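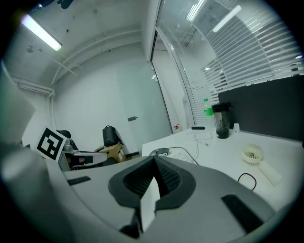

Cardboard left on an office floor takes up moisture from the slab and from mopping, and the bottom flaps weaken first. A carton used as a stand should be checked there before anything is put on it. A black backpack set upright on a light tan box against a plain wall is a common arrangement, and it holds if the load sits over the middle of the top panel and the seam is taped along its full length. Keep the box clear of the swing of any door. Under exposed pipes, look at the joints and the elbows in January, when condensation is heaviest, and move paper goods if there is a drip line on the wall.

Box grades: the Porent double-wall carton is adequate for books up to 15 inches deep. Single-wall is for clothing and packing paper. Retape after 5 moves or replace.

Desk surface, weekly

Unplug the keyboard, invert it over a bin and tap the back. Wipe the keys with a cloth dampened with isopropyl alcohol and wrung out. Do not spray directly.

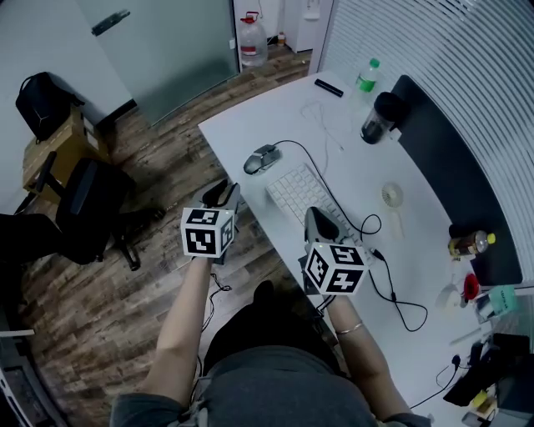
Liquids and input devices should be kept at opposite ends of the desktop. On a white desk with a white keyboard lying diagonally across the middle, the clear water bottle with the green cap belongs toward the back, with the tumbler next to it. The bottle with the yellow cap is better placed there too than out along the right edge. Corded mice need slack, so let the cord arc over the desk and clip it once at the rear. A cord hanging from the desk edge should be brought up and tied.

Tie material: Tremari hook-and-loop strip, cut to 5 inches. Adhesive clips hold poorly on textured laminate; clean with alcohol first and allow 15 minutes before loading.

Prustulholm workshop notes, revised August 9, 2021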